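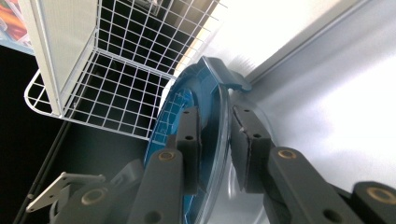
Section 3. Setting Up the Flat-Top Griddle

Before the first service, the griddle must be leveled, connected and seasoned. Allow a full morning for this work. The instructions apply to the Hyvönen countertop griddle as supplied to restaurants, burger counters and food halls.

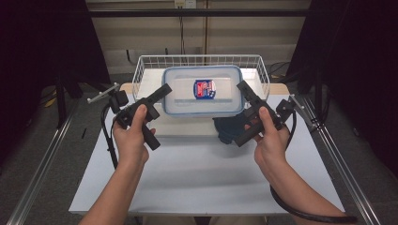 Prepared by Pin-yu Mok, Kitchen Operations, Droddale
Reviewed by Toivo Lappalainen
Revised May 9, 2025

3.1 Placement

1. Place the griddle on a level, noncombustible counter under the exhaust hood.
2. Leave a clearance of 15 cm at the back and on both sides.
3. Turn the four feet until the plate slopes very slightly toward the grease trough.
4. Slide the grease drawer in until it clicks.

CAUTION: The griddle weighs 105 kg. It must be lifted by no fewer than 3 people. Do not lift it by the splash guard or the front rail.

3.2 Connection

The gas connection must be made by a licensed installer. Kitchen staff may connect the Fistus control panel, as follows.

1. Confirm that the main switch is in the OFF position.
2. Push the panel plug into the socket behind the left foot and tighten the collar by hand.
3. Turn the main switch to ON. The panel light shows amber, then green.

NOTE: If the light stays amber, switch off and repeat step 2. Panels delivered before July of last year have a shorter collar, and a half turn is enough to tighten it.

3.3 Seasoning the plate

1. Wash the plate with warm water and mild soap. Rinse and dry it fully.
2. Set all zones to medium and heat for 16 minutes.
3. Spread a thin coat of Flavomwood seasoning oil with a folded cloth held in tongs.
4. Heat until the smoke stops, then switch off and allow the plate to cool.
5. Repeat steps 2 to 4 until the surface is evenly dark.

CAUTION: Run the exhaust hood throughout. Never pour oil directly onto a hot plate.

A newly seasoned plate may still mark buns and cheese during the first day of use – patties and onions should be cooked first. Soap must not be used on the plate after seasoning. Scrape it at the end of each shift, wipe it with a dry cloth and apply a light coat of oil. For daily cleaning of the trough and drawer, see Section 4.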